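Informe de la visita al laboratorio de manipulación de Tabrizi

Tiempo de lectura: 5 min

1. Por qué fuimos

Nuestro proyecto de la asignatura trata sobre pinzas paralelas y agarre de objetos pequeños, y hasta febrero todo lo que sabíamos venía de los apuntes y de dos simulaciones que, para qué negarlo, agarraban cubos perfectos en un mundo sin rozamiento raro. Cuando la profesora nos contó que Tabrizi abría su laboratorio una mañana para grupos de estudiantes, levantamos la mano enseguida. ¡Y menos mal!

Llegamos a las diez menos cuarto. Éramos parte de un grupo de 50 visitantes de varios centros, repartidos en turnos, y a nosotros nos tocó el segundo, así que tuvimos un rato para mirar los carteles del pasillo. Uno de ellos explicaba el programa Skedusov, que es como llaman allí al conjunto de tareas con el que entrenan y prueban los brazos: abrir cajas, colocar tapones, girar mandos, coger objetos de uso diario y dejarlos en una posición concreta. En total son 614 tareas, cada una con su ficha. Nos pasamos un buen rato leyendo las fichas expuestas y discutiendo cuáles nos parecían fáciles (fallamos casi todas, como se verá).

2. La charla inicial

La presentación la dio Mahtab Pakzad, ingeniera del equipo de agarre. Habló poco de cifras y mucho de problemas, y eso nos encantó. Empezó preguntando qué objeto de los que llevábamos encima nos parecía más difícil para un robot. Salieron las llaves, unos auriculares, un pañuelo. Ella eligió un reloj, y dedicó casi toda la charla a explicarlo.

Un reloj inteligente junta en muy poco espacio varias cosas incómodas: una caja rígida con cristal liso, un borde estrecho por donde sujetarla, una corona que no conviene apretar y una correa flexible que se dobla hacia donde quiere. La caja se puede modelar como un sólido rígido, igual que hacíamos nosotros con los cubos. La correa no. Cada vez que la pinza levanta el conjunto, la correa cambia de forma y puede quedar en medio de lo siguiente que se quiera hacer.

También nos explicó la diferencia entre agarrar y sujetar para enseñar. Para llevar el reloj de un sitio a otro basta con que no se caiga; para que otra pinza trabaje con la correa, o para que se lea la pantalla, además hay que controlar la orientación. Apunté esa distinción con tres subrayados porque en nuestro proyecto la habíamos ignorado por completo.

3. La demostración

Después pasamos a la zona de trabajo en grupos pequeños. Hay varias celdas, y en la que nos tocó se trabajaba con dos brazos a la vez. Nos colocamos detrás de la línea del suelo y nos pidieron silencio en los momentos de ajuste, que son más largos de lo que uno imagina.

Lo que más nos llamó la atención fueron los dedos de la pinza que sujetaba el reloj. Son negros y tienen la cara interior moleteada, con un dibujo cruzado muy fino, y aprietan la caja por los dos lados dejando la esfera de frente. La corona asoma justo por encima del punto de contacto del dedo derecho: un poco más arriba y la pinza la estaría pisando. Con la pantalla encendida se distinguía perfectamente el 10 de la hora, en números enormes. Para nosotros, acostumbrados a dibujar el contacto como una flechita en un diagrama, ver esa textura contra el borde metálico de la caja fue lo mejor de la mañana.

El otro brazo, blanco y negro, lleva una pinza de distinto tipo, impresa en 3D y calada con triángulos y hexágonos. Su punta llegaba hasta la correa lila, casi rozándola por encima. Preguntamos por el calado y Mahtab nos dijo que ahorra peso y que, según cómo se oriente la celosía, la pieza cede más en una dirección que en otra. ¡Esto lo queremos copiar!
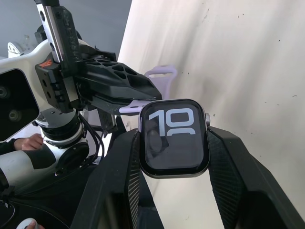
4. Preguntas y respuestas

Tuvimos 20 minutos para preguntar y los agotamos. Resumo lo que más nos sirve:

Sobre la fuerza de cierre: no usan un valor único. Parten de una fuerza baja y la suben hasta que el objeto deja de deslizar, con un tope distinto para cada ficha.

Sobre los materiales: nos enseñaron muestras de Plusex, el recubrimiento que están probando para los dedos. Agarra muy bien el plástico liso, pero acumula polvo y hay que limpiarlo a menudo.

Sobre el software: los movimientos se registran en Lellex, su programa interno, que guarda cada intento junto con una nota de la persona que estaba en la celda. Las notas nos parecieron una idea estupenda – nosotros guardábamos los datos sin comentar y a la semana ya no sabíamos qué era cada archivo.

Sobre los fallos: de una serie reciente de 100 intentos con objetos con correa o cable, dieron por buenos 93. Los otros los revisan uno a uno.

5. Qué cambiamos en nuestro proyecto

Al día siguiente nos reunimos y rehicimos media planificación. Los cambios acordados son estos:

- Sustituir los dedos lisos por otros con textura cruzada e imprimir 2 versiones con distinta profundidad de relieve.
- Añadir al banco de pruebas un objeto con parte flexible. Empezaremos con una correa vieja sujeta a un bloque de madera.
- Medir la orientación final del objeto, además de si se cae o no.
- Escribir una nota breve después de cada intento.

Queda pendiente decidir si probamos una celosía en la pinza. A mí me hace muchísima ilusión, pero la impresora del taller va justa y el resto del grupo prefiere esperar a tener resultados con la textura. Hemos quedado en enviar a Mahtab las primeras medidas, que se ofreció a echarles un vistazo.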